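Home Stories Archive Submissions About Contact

The Amrani Job
by Evie Pearce
August

The computer came in on Monday at twenty past four, in the back of Mrs Amrani's station wagon, wrapped in a beach towel. Dell carried it in from the car park because Mrs Amrani had a crook wrist. She followed him with the power cord looped over her shoulder.

"It was my husband's," she said. "It stopped in the winter. I'd like what's on it."

"What's on it?"

"His letters. The accounts for the boat. I don't know what else."

Dell wrote the ticket. Number 378. He wrote tower, black, no power, wants files, and asked for a phone number. She gave him the landline at Ponness and said to let it ring, she was usually out the back.

He had worked at the Fludaston shop for two years and had seen plenty of towers with dead men's letters in them. Most of the time the drive was fine and it was something else. He told her that. She nodded and took the towel back with her.

He left it until the morning, then laid it on its side and took the panel off.

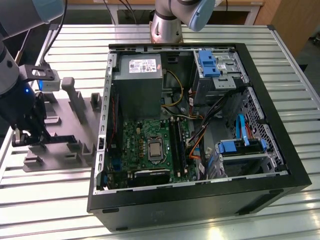 "Will you have to throw any of it out?" Mrs Amrani had asked on the phone, when she rang at nine to see if he'd started.

"Only the part that's failed, and I'll put that in a bag so you can have it back if you want it," he said.

She said she would want it.

He tried the power supply first. He had a tester in the drawer, an ugly yellow thing that his boss had bought in Flirnberg on a holiday and never stopped talking about. He plugged it in and got nothing, tried a different lead and got nothing again. He wrote PSU dead on the ticket. A new one would be $133 and the labour would bring it to $211. He rang Ponness and let it ring.

It took her a long time to come to the phone.

"That's all right," she said when he told her. "He always said it was too hot in that room. He had it in the cupboard with the door shut."

"That'd do it."

"I told him that."

Dell didn't know what to say, so he said the part would be in by Thursday. She asked whether the letters would be all right in the meantime. He said letters didn't go off. There was a silence and then she laughed, a short one, and hung up.

The shop was quiet that afternoon. He sold a mouse and a pack of batteries. A boy came in wanting to know if he could put a bigger fan in his machine, and Dell talked him through it at the counter for half an hour and charged him nothing. At three he made a tea and went to find the boy something to practise on.
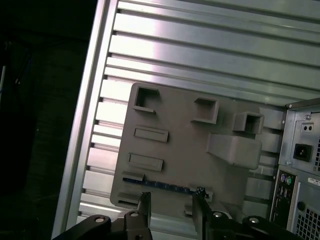

Dell had learned the trade from his uncle, who didn't believe in explaining. You were handed a screwdriver and a broken machine, and if you broke it further you paid for it out of your wages. Dell had paid for three. He thought a kid ought to have something he couldn't wreck, and a plain grey plastic board did well enough for that, with its square sockets standing up like little boxes and the one thick block near the side. You could point to a thing on it and say this is the sort of shape you're looking for. The boy put his finger in one of the sockets and asked what went in there.

"On a real one? Depends on the socket," Dell said. "You look it up. You always look it up."

The boy said his dad never looked anything up.

"Well," Dell said.

The part came on Thursday in a box much too large for it. He fitted it before lunch, ran the leads back the way they had been, and pressed the button with the side still off. The fans turned. He stood and listened to them for a minute. Then he hooked up a screen and waited, and after a while there was a picture of a boat, a white one with a blue stripe, tied up at a jetty. There was a folder on it called LETTERS and another called LETTERS OLD.

He didn't open either of them. He copied the lot across to a new drive and put the dead supply in a bag — he'd said he would — and wrote 378 on the bag in texta.

He rang Ponness at ten to five.

"It's going," he said.

"Is the boat on it?"

"Yeah. It's the first thing that comes up."

"I took that one," said Mrs Amrani. She asked what time he closed.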